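Dressing for the Boiler Room

For the staff of Zeman, a parts distributor in Cundham, the annual party used to mean a hotel buffet and a raffle. Last November it was held in the old Musevley pump house, with a steampunk theme, and 147 people came in costume.

The idea came from Thoa Trương, who works in payroll and had never planned a party before. She put three themes to a vote by email. Steampunk beat the 1920s and beach night by a wide margin.

"I had to look it up," says Otakar Polák, a warehouse supervisor. "Then my daughter looked it up, and after that I had no say in it." He wore a brown waistcoat, a bowler hat and a pocket watch that had stopped years ago.

The company set aside $2,000 for decorations and gave each guest a $15 voucher for a local thrift store. Most people spent more than that. Laimutė Strazds sewed a bustle skirt from a set of curtains and wore it with her own hiking boots. She had trouble with the stairs and spent most of the evening on the ground floor, near the food.

Dinner was served at long tables: beef stew, mushroom pie, rolls, and an apple cake that ran out early. The band, Prorness, played two sets. The dance floor stayed empty through the first one and filled up after the costume parade.

The centerpieces were the work of Nikola Kolev from the repair desk. He wanted real metal on the tables, so he spent his lunch breaks going through the scrap bins for gears, brackets and brass fittings. He glued them to wooden boards with a candle in the middle of each. People took most of them home.
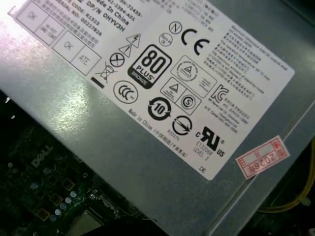

What the Winners Wore

First prize, a $100 gift card, went to Alžběta Lukáč from sales. She came as an airship captain in a long gray coat from the thrift store, with buttons changed to brass and a scarf pinned at the shoulder. The goggles were swimming goggles, painted copper. She says the paint came off on her forehead before dessert.

Second prize went to the four drivers who came as a train. They had rehearsed their entrance in the parking lot and had to turn sideways to get through the door.

Voting on the next theme is open until the end of the month. Beach night is on the list again.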